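Plorkik Table Linen Working Group
Minutes of the meeting held 22 August 2023

Present: Maribel Palomino (chair), Aparecida Portela, Welington Bragança, Valquíria Holanda (minutes)
Apologies: Graciela Rivadeneira

1. Minutes of the previous meeting
Accepted with one correction. Under item 4, "runner" should read "placemat." The runner was dropped from the range in March.

2. Matters arising
2.1 Codska has returned the signed supply agreement. Original filed with W. Bragança.
2.2 The care label wording is still open. G. Rivadeneira sent a draft by e-mail before the meeting. It was not discussed in her absence and is carried forward.

3. Woven placemat, striped
3.1 A. Portela reported on the placemat under the working name Wevine. The supplier is holding 509 pieces from the first run. No further weaving has been ordered.
3.2 Edge finish. The long edges of the pieces checked were straight. Two short edges had lifted threads. Portela will return both pieces to Codska with the fault marked and ask for the cutting settings used.
3.3 Stripe color. The meeting could not agree on a name for the stripe. M. Palomino prefers "white." V. Holanda noted that the stripe can look light blue against the gray ground. The order sheet will keep the supplier's yarn number until both yarns have been compared side by side by a window and under the ceiling lights.
3.4 Ground color. To be listed as gray. "Taupe" was proposed and not adopted.

4. Table surface for display
4.1 The mat is to be shown on pale wood with visible grain. Bragança asked whether a strong grain figure would compete with the stripes. Views differed. Palomino considered the contrast acceptable where the mat is laid so that its long edge leaves bare wood showing on one side.
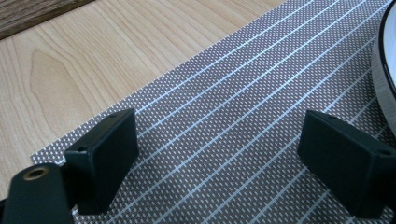
Mat and table surface, as discussed under 4.1. 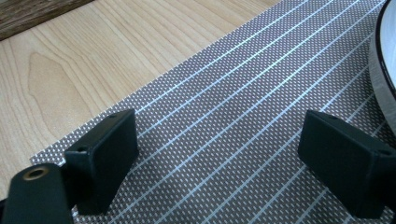
4.2 Question from W. Bragança: Does the mat need a backing to stay in place on a smooth tabletop?
Answer from A. Portela: A backing is not planned for this run. The weave is heavy enough to lie flat, and a coated back would change both the price and the washing instructions. Customers who want more grip can use a thin liner cut slightly smaller than the mat.
4.3 Bragança asked that the liner be mentioned on the product sheet. Agreed.

5. Cleaning trial
5.1 Holanda presented the method. Eight mats will be wiped with a damp cloth 100 times each, then left flat overnight. Length and width to be measured before and after at the same marked points.
5.2 Stains to be tested: coffee, tomato sauce, cooking oil. Red wine was requested by Portela and added.
5.3 No machine washing at this stage. If the wiping results are acceptable, a second trial of 200 wipes will follow on the same mats.
5.4 Palomino asked that one mat be kept unused as a reference, stored out of light. This mat is additional to those in 5.1.

6. Packing
6.1 Furtado has quoted for a paper band and for a full sleeve. The band is cheaper but leaves the corners open. Corner damage in transit was reported on almost every carton of the older plain mat.
6.2 Decision: full sleeve for the first shipment, to be reviewed when the return figures are in.
6.3 Mats to be packed flat. Rolling was ruled out after the sample rolls kept their curl.

7. Actions
Portela: return two faulty pieces to Codska; request cutting settings.
Bragança: obtain both stripe yarns for comparison; add liner note to product sheet.
Holanda: run cleaning trial and circulate measurements.
Rivadeneira: present care label draft at next meeting.
Palomino: confirm sleeve order with Furtado.

8. Other business
None.

Date of next meeting to be set by e-mail once the first cleaning results are available.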